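Filed under: Talks and events > Animal welfare

Trellgate Rabbit Rescue, speaker notes, 2023-04-29

- Start with the numbers. 433 rabbits came in last year, 203 of them unneutered pairs or their young.
- February was our worst month. The Shirazi Road hutches were full for more than 2 weeks.
- Pause for questions on neutering costs.
- Housing: a hutch alone is too small. Mention the run design from Tronder.
- Hay first, then greens, pellets last. Fresh water every day.
- Ask for foster homes. We need four by summer.
- Leaflets are by the door.

Related talks
Bonding two adult rabbits
Guinea pigs in winter
Holtudia foster scheme: how to join
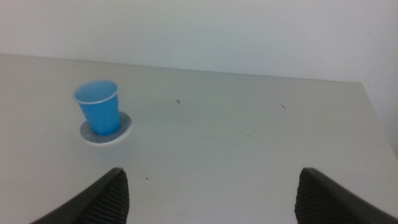 Blue plastic cup on a round base.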